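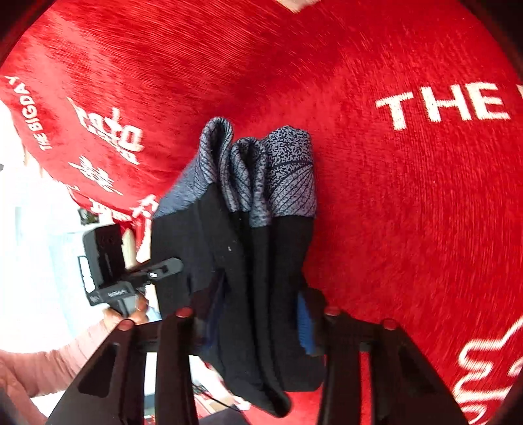
Gray bands, black knit and a little bright blue, on the red plush with "THE BIGDAY" in white letters.

The Red Blanket Pages: Folding the Winter Clothes
Gallery by Rasa Vītola

Every January I take all the clothes out of our closets and fold them again. It is a habit from my mother, who did it in one evening with the radio on. I need much longer, because I stop to look at things and to remember where they came from. This year I decided to keep a small page about it, for my sister and for the few friends from Flisorska Street who asked me how I fold.

I work on top of something soft. On a bare table the knit things slide away from me, and on a light sheet I do not see the lint. Red plush is good for both. The long fibers hold the cloth in its place, and black looks very clear on it. The only bad side is that the plush also gives fibers of its own, so I brush it well before I begin.

About the picture

The body of this garment is soft black knit, and there are a few tiny specks of lint on it. Black always collects them. I take them off with a damp hand, moving only in one direction, and after that I fold. If I do it in the other order, I must open everything again.

The gray part has a mottled print with thin dark diagonal stripes. In one fold the lines open like a fan, and I like this very much. When a patterned part is at the top, I leave it on the outside of the fold. Then I can find the piece in the drawer without lifting the others.

Low on the right, between the black layers, there is a strip of blue ribbed fabric. I enjoy such a small surprise of color in dark clothes. Ribbed fabric should lie flat when it is put away — if it stays bent for the whole season, it keeps the bend, and steam helps only a little.

The white writing on the plush goes in many directions. My sister asked what all of it says. I can read "THE BIGDAY", and on the right side a big "THE", but the curly script I cannot read at all.

How I sort after folding

Knit things go in the low drawer, never on hangers, because the shoulders grow long. Dark colors are on the left and light ones on the right. Things with a pattern stand in the front row.

Clothes that no one wore for two winters go in a bag for the Montoya shop, where they take everything that is clean and has its buttons. Please wash before you bring it, they are strict.

Between the layers I put a small cloth bag with dried lavender. Mine are from the Brokov market, and 40 grams is enough for one drawer. More than this and the sweaters smell like a pharmacy.

The next page will be scarves and gloves. I still have three gloves without a pair, and I am not ready to throw them away.

Rasa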